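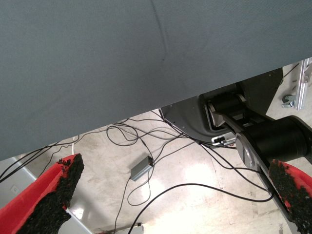 Leaked briefing on the border phone searches: does the denial hold up?

Started by marlowe_k
June 2021

The ministry put out a two-line denial on the Surkix story. It says no contract was "signed or renewed" for phone extraction software at border posts. The leaked briefing never mentioned a signed contract. It described a trial, run through Numura as a reseller, at 3 crossings. Has anyone seen a denial that covers the trial?

pinecrest44
No. I read the statement twice and the word trial isn't in it. The spokesman was asked at the press conference and said he had "nothing to add."

Hämmerli
You're reading too much into it. Press offices write short statements. If the only proof is one unsigned briefing, I don't see why they should answer every line of it.

marlowe_k
It's unsigned but it has a file reference, and the paper says two former officials confirmed it.

Hämmerli
Two unnamed former officials. I'll wait for a name or an invoice.

josus_reader
There may be an invoice. The spending register for April lists a payment to Numura for "device services." No amount per item, just a batch total. Could be laptop repairs for all we know.

pinecrest44
The register is on page 347 of the annex if anyone wants to look. They buried it pretty well.

Tollgate
I worked customs until 5 years ago. We could already hold a phone for inspection then, with a supervisor's form. Software would change how much gets copied. The legal power to take the phone was there before, and most of the comments under the article get this wrong.

marlowe_k
Did the form say what happened to the copies?

Tollgate
There was a box for retention. I mostly saw it left blank. Can't speak for other posts.

Hämmerli
So that's a paperwork problem and has nothing to do with Surkix.

josus_reader
It has plenty to do with it if the copies now go to an outside company. I sent in a records request asking for the trial terms. Got the automatic reply so far. Will post whatever comes back, even if it's all blacked out.

pinecrest44
Ask for the emails with Numura too. They'll refuse the contract on commercial grounds.

josus_reader
Good point, I'll file that one separately tonight.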